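Suture pads, March – bench notes, Trotgate room

Started 9.40, later than wanted, key to the consumables cupboard had gone walkabout again. Job for today: pads and thread. Which pad stock to carry on with, how long to cut the suture, whether the stain is worth the mess.

Pads from the Plisport box plus what was left of the older Idum ones. Stained along the cuts before starting so the line shows up against the pale skin. 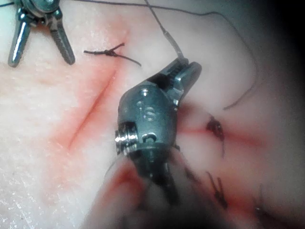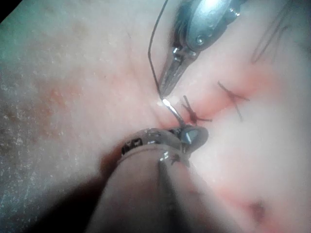

Suturing on the stained cuts. First one: knot tied near the top of the left incision, slit still open below it. Second: curved needle in the upper jaws, thread running up.

Pads
Plisport surface is finer and takes the stain wider than I'd like. Bleeds out into the skin and goes fuzzy within a few mins, so you lose the exact edge of the cut. Looks good from a distance, not much use when you're trying to judge bite distance. Thinner stain next time, small brush, wipe straight after. Idum pad holds a sharper line but the top layer tears if you pull at anything less than square to it. Two bites pulled through on the practice corner before I'd even got to the proper cuts. Annoying.

Cut depth matters more than I had written down last time. Shallow cut = edges don't gape, everyone's closure looks lovely and you learn nothing from it. Too deep and the blade goes into the foam backing, then the whole pad folds in half when you tension. Mark the blade with tape. Have said this before, see the Febuary page.

Three cuts on a pad is plenty. Tried squeezing in a fourth on an Idum one and the tension from one closure opened up its neighbour.

Thread
Cut to 200 mm first. Fine for single interrupted stitches, tails come out long enough to grab without hunting. Went up to 300 for a running closure and spent more time on loops than on stitches. It catches on anything with an edge. 300 is only worth it if you're doing the full length of the cut in one go, otherwise stay at 200 and accept a new length halfway.

Tails: leave longer than feels tidy. Short ones spring back and the first throw loosens. Dark thread on pale pad is still the best combination by miles, the undyed stuff Kovács sent is hopeless under the lights, couldn't find the end of it half the time. Put the reel back in its bag, labelled.

Needles
Curved ones only today. Hold about two thirds back from the point, same as ever. Nearer the middle and it rolls in the jaws as soon as the pad pushes back. Follow the curve through, don't shove – shoving is what makes the little oval holes on the far side, and on the Idum stock those turn into tears. Blunt needles went in the sharps tub, box needs reordering. Also sharps tub nearly at the line, swap before next session.

Puckering
Still the main fault. Over-tightening, mostly, plus bites that are too wide for the depth. Edges roll inwards and the line sinks. Slacker on the second throw helped. Smaller bites helped more. Tried easing the pad clamps off a turn as well and that did something, the skin isn't being stretched before you start. Want to do this properly with the clamps at one setting for a whole pad, then the other, otherwise I'm guessing.

Stock
Counted the cupboard while the stain dried.
Plisport pads 112, incl. the opened box
Idum – last few, don't reorder unless they fix the top layer
Suture lengths on the sheet 2,660, which can't be right, think someone has entered reels as lengths. Check against the delivery notes.
Stain: one full bottle, one dregs
Gloves medium OK, small none!!
Tape fine

Cleaning up
Stain comes off the bench with warm soapy water if you get to it before lunch. After lunch it doesn't. Pink patch by the sink is from today, sorry, will have another go at it. Used pads go in the grey bin, not the recycling, the backing isn't accepted. Pull the thread out of the bench mat before rolling it up or it's there for good.

To do
- thinner stain on Plisport, try on an offcut first
- tape the blade
- clamp test, two settings
- small gloves, needles, sharps tub
- ask Kovács wether the dark thread comes in the finer size
- sort out stock sheet

Packed up 4.15. Two Plisport pads left flat on the shelf under a cloth, cut but not stained, fine to use tomorrow if anyone wants them. Please write the cut depth on the back if you do.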